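Ulerdale Makers and Trades Help > Workshop and small factory > Safety and standards

Do we need a fence round a two-handed robot at a slow belt?

Posted by Shamim Hayat

We pack and sort parts in a small unit and we are putting a two-armed robot on one of the belts, lifting parts off and dropping them in bins. The arms are from Kvaran and the hands are Treseo ones with proper fingers. The seller's sheet says "collaborative" in three places. My manager takes that to mean we can put it on the floor next to people with no guarding, and that the paperwork is finished once we file the sheet.

I am not so sure. The parts are flat and square with fairly hard edges, and the arm does not just slide them along, it picks them up and turns them on edge over the belt before it moves off to the side.

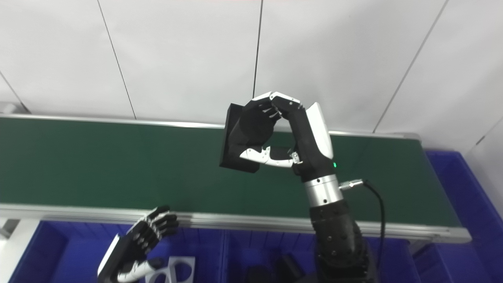 Kvaran's own fitter told me the arm can be as gentle as you like, but it is the part in the hand that has to be assessed, and that he would not sign anything for us on the strength of the sheet.

So what do I need to have in writing before we run it with people nearby? We are in the UK. The belt was here before the robot and has its own emergency stop, which is not linked to the arms at the moment. People will need to reach in to swap full bins, and the bins sit below the belt, well within reach of the arms.

Edited to add: the arms are set to a slow speed for now. I can find the exact setting if it matters.

cunliffe_bench

Your fitter is right. There is no such thing as a collaborative robot that stays collaborative whatever you put in its hand. What gets assessed is the whole application: arm, hand, part, belt, bins, and the person swapping the bins.

Start with ISO 10218. Part 1 is for the robot maker and Part 2 is for whoever puts the cell together. If your firm bought arms from one place and hands from another and bolted them up next to your own belt, then your firm may well be the one putting the cell together, and under the machinery supply rules that makes you responsible for the finished thing. Ask Kvaran and Treseo in writing what each of them supplied and what declaration came with it. A declaration of incorporation covers a partly completed machine and you still have work to do after it. PUWER applies to you as the employer in any case.

Then the risk assessment. Go through every task, including the dull ones: changing bins, clearing a jam, wiping the belt, teaching a new position. For each one write down what could hit or trap somebody, which part of the body, and what you have done about it. On your cell I would look at these first:

Part edges. A hard thin edge puts a lot of pressure on a small area. Force limits that are fine for a padded arm may not be fine for a plate held edge on. Keep it away from head height altogether.

Dropped parts. Find out what the fingers do when power is lost or the stop is pressed. Some hold, some let go. You need to know which yours do and write it down.

Trapping between the arm and the belt rail, and between the hand and the side of a bin.

The two stops. Somebody pressing the belt stop will expect the arms to stop too. Get them linked, or at the very least get a competent person to look at it before anyone works there.

Contact forces should be measured with a proper gauge on your set-up, with your part in the hand. We hired one from Cunemix with an operator and it took 2 days, and 40 pages came back. Keep the report with the assessment, and do it again if you change the part, the speed or the fingers.

For the bins, the simplest answer is often to have the arms stop when somebody comes in to swap them. A scanner or a gated opening on that side will do it, placed with the stopping distance worked out. You can then run a bit faster the rest of the time.

Pollard77

We just put yellow tape on the floor and told everyone to stay behind it. Never had any bother. If it is going slow you can push it away with your hand.

cunliffe_bench

Tape is a reminder and won't stop the arm. Please don't rely on pushing it away either, especially with a part in its grip. Training goes on top of the guarding, it doesn't replace it.

m.wray

Agree with most of the long answer. Two things from our place.

Do find that speed setting, and lock it with a password. Ours was turned up by the late shift to catch up on an order and the assessment was worthless until it went back down. We now check it at the start of each shift and initial a card.

Also allow time for the people. We gave everyone 30 minutes at the cell with the arms running empty, then again with parts, and had each person press the stop themselves. A couple of them had walked past it for a month and didn't know where it was.

Shamim Hayat

Thanks. I have written to both suppliers and the belt stop is going to our electrician. It stays switched off when anyone is on that side until we have the force report. Will post what the declarations say when they arrive.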